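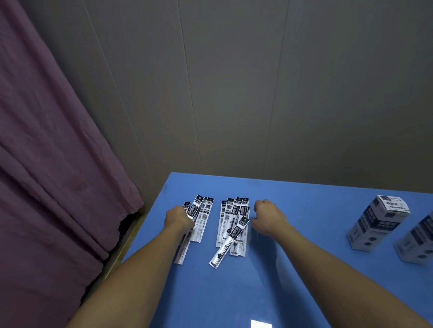 Speaker notes: Hand-sorting small stationery stock
Magdolna Barta, Berness
27/03/2024

Slide 1. Title
Name, company, scope. The talk covers pen refills in header-card packets, from opened carton to filled bin. Pens, cartridges and bottled ink are out of scope. Questions at the end, except on terminology.

Slide 2. Why refills
Refills are the slowest item per unit of volume on our benches. A full carton holds 1000 packets. The packet is long, narrow and light, with nearly all its stiffness in the card at the top. The sleeve bends, the card does not. Most of the handling faults come from that difference.
Pass the sample packets around at this point.

Slide 3. Terms
Packet: one sleeve with its header card.
Cluster: a group of packets gathered by hand, not yet squared.
Bundle: a squared cluster with a band around it.
Use these consistently. The Zuvville manual says "bunch" for both of the last two. Mention it once and move on.

Slide 4. The work surface
Plain, single color, nothing printed on it. Clear sleeves are hard to see against a patterned top. A strong blue works well: the edge of the sleeve shows and the white of the card stands out. Gray was tried at Bognár and the sleeves were missed at the end of the shift.
Lighting should be even. A hard overhead lamp puts glare on the plastic.

Slide 5. Gathering
Take the cluster low, around the sleeves, with the fingers across the front. Keep the cards free so they can be read. A fan is acceptable at this stage, provided all the cards point the same way.
Two clusters on the table at one time, no more. With three, packets migrate between groups and the item codes get mixed.
Demonstrate slowly. Repeat with the left hand.

Slide 6. Squaring and banding
Tap the card end on the table, then the long side. Do not tap the sleeve end, as the tips push through the seal. Band just under the cards. Bundle size at Berness is 40. Futix asks for 100, which needs a wider band and a second tap.

Slide 7. Checking
Read the code on the first card and the last card, then riffle the rest. A wrong tip width usually shows as a change in the printed card. Where two widths share a card design, sort them at separate tables.

Slide 8. Results
Trial run in August, around 2000 packets, one bench. Mixed bundles fell after the two-cluster rule came in. Time per bundle did not change. Do not claim a speed gain if asked.

Slide 9. Open points
Hang holes that tear during banding.
Sleeves that cling together in dry air.
Whether bins should be filled cards up or cards out. The pick team wants cards out.

Leave slide 9 on screen for questions. Collect the sample packets at the door.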